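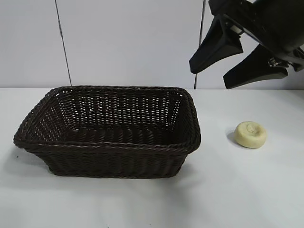

Basket, pale round thing, open gripper. The Titville bench on a good day!

Welcome to my little gallery of our woes. I work on the two-arm cell we call Musari, and this spring we had a fault that ate up way more of my life than I'd like to admit. People in Lyons kept asking what the job looks like up close, so I'm putting a few notes up with the pictures.

The job sounds easy. Pick up the small round item, put it in the basket, move the basket, do it again (and again, and again). We had 1,678 cycles in the log and I was feeling pretty smug about them. Then the left arm started tripping its force limit whenever it went near the basket wall. Full stop, both arms, red line in the log, somebody walks over and hits reset. We had 24 of those in one week.

My first guess was the limit itself, because we'd changed it back in January. Wrong! I put the old value back, ran 300 cycles overnight and came in to a stopped cell and a very grumpy note from Diễm Huỳnh, who'd had to clear it twice. 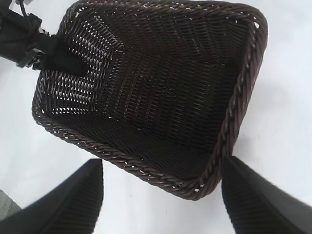
So Diễm and I went after the left finger next. A woven wall gives a bit when you push on it, and a fingertip can find its way into a gap in the weave. If it snags and the arm keeps going, the force climbs fast, and the controller does exactly what it should and shuts everything down. The stop was fine. Our approach path was lousy, coming in too low and at too steep an angle.

We raised the approach by 30 mm, slowed down the last stretch and told the right arm to wait until the left one reports a steady grip. The folks at Wodia also made us write up a proper reset procedure, hands off the basket until both arms show as stopped, and yes, I grumbled, and yes, they were right.

We still get a stop now and then. I'm saving those logs for the next page.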